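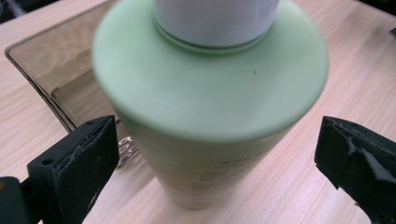

attachment 1 - ep 441, green bottle, fingers open, blur on the rim

Ticket 1793 - blurred frames on approach, bottle set
Project: Rorkach / hand-held collection
Opened by: Faisal Gilani
Status: open, waiting on Skancombe

9:10
Bottle episodes getting bounced by the Gestis filter again. Reason given is "sharpness", nothing else. Mugs and spoons from the same bench pass fine. Attached one from the reject pile. Top of the bottle is soft, print on the body can't be read. Table grain is ok.

9:35
Checked exposure setting. It was on auto. Somebody reset it in August I think, when we moved benches. Locked it to the value in the Golob notes. Restarted the recorder, new session.

10:20
40 new episodes, same bottle, same bench. Filter still bounced a bunch. Better than before but not good enough to send.

10:45
Could be me. I come in fast and slow down late. Did a batch with a slower approach, stop for a beat with fingers open, then close. Passed nearly all of them. But the collection guide says natural speed, so if everybody slows down for bottles only, the policy learns to be slow for bottles only?? Need a ruling on this one.

11:30
Separate thing, maybe related. Finger pads. Foam is scuffed on both, torn patches on the right one, see attachment. Don't think it affects sharpness but the pads in the early episodes were new and these don't look the same. Does training care? Spare set is in the drawer, haven't swapped, didnt want to change 2 things at once.

13:05
Reply from Skancombe: filter scores the middle of the picture only. So a pale smooth bottle filling the middle gets a low score even when it's sharp enough. Explains the mugs, ours have a pattern on them. They want the raw files for 441 and the ones on either side. Uploading now, slow.

13:50
Upload done. Do NOT delete the reject folder until they come back, the threshold may get changed and we'd rerun teh lot.

To do
- exposure stays locked, put it in the setup sheet
- ruling on approach speed
- swap pads after this ticket closes, log the episode number when we do
- bottle set on hold till then, carry on with mugs

FG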